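Fuvstead Tenants Forum > Building Notices > Atrium booking rules

Omon_Office
28 Aug 2023
Residents are advised that atrium bookings will be limited to four hours per household. A deposit of $50 remains payable in advance.
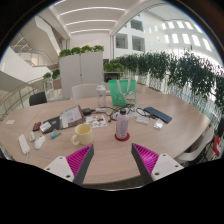
Toshio Miyazaki: The limit is not acceptable to families on the upper floors. The June notice promised full-day bookings - it should be honored.

Osamu Kubo
I must disagree. Full-day bookings left 85 households waiting. The shorter limit is fair.

Omon_Office
Both positions have been recorded. Bookings already confirmed will not be changed.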